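Chapter 7
Ornamented Furniture in Reception Rooms

7.1 Scope

This chapter covers the placement and upkeep of furniture with carved or molded decoration in rooms open to visitors: salons, hotel lobbies, tea rooms and fitting rooms. Plain casework was treated in Chapter 6. The terms crest, scroll and scalloped edge are used as defined there. Repair of broken ornament is left to Chapter 9.

Ornament affects a room in two ways. It sets a viewing distance, and it adds surface that holds dust. A carved border has far more exposed area than a flat one of the same length, and most of that area cannot be reached with a folded cloth.

7.2 Wall Mirrors

A decorative mirror is hung first, and the pieces near it are placed afterward.
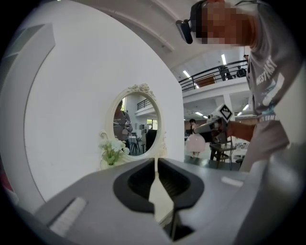 The position of a mirror is checked from the points where visitors will stand or sit, with the room lights on. The glass should return a part of the room worth seeing. In the oval mirror with the floral crest, the reflection takes in dark chairs and tables, a black balcony railing on the upper wall and a bright window at the right. A window in the reflection adds light but may cause glare in late afternoon, so the check is repeated at that time of day. Flowers set at the lower left of a mirror may overlap its edge. They should not hide the crest.

Kenneth Dimaculangan, in his notes on the Drarport salons, recommends a clear space of 18 inches between a carved mirror and any shelf beside it. The figure suits large rooms. In small ones it is often reduced, provided the ornament can still be dusted from both sides.

7.3 Tables with Shaped Edges

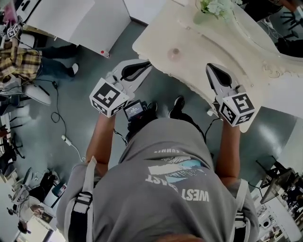 Shaped tables are measured at the widest point of the top, including all projecting ornament. Clearance to a walkway is taken from the same point. On a cream-colored table with a scalloped edge, the projections of the carving are the parts most exposed to contact from bags, chair backs and sleeves. A vase belongs well in from the edge, and small objects on the top are kept few. Cables on the floor near a table or chair are routed along the wall before the room opens.

Cleaning follows a fixed order:

1. Remove objects from the top.
2. Brush the carving from the top down with a soft, dry brush.
3. Wipe the flat surface with a damp cloth.
4. Dry the edge by hand.
5. Inspect the projections for chips and record any found.

Spray cleaners are not applied directly to carving. Liquid collects in the recesses and leaves a visible line when it dries.

7.4 Records

Each ornamented piece is given one page in the room book. The page lists the location, the finish, the date of the last brushing and all known damage. The layout used in this chapter follows the one drawn up by Kazue Sasaki for the tea rooms at Pekside, and a blank copy is printed at the end of Section 7.6.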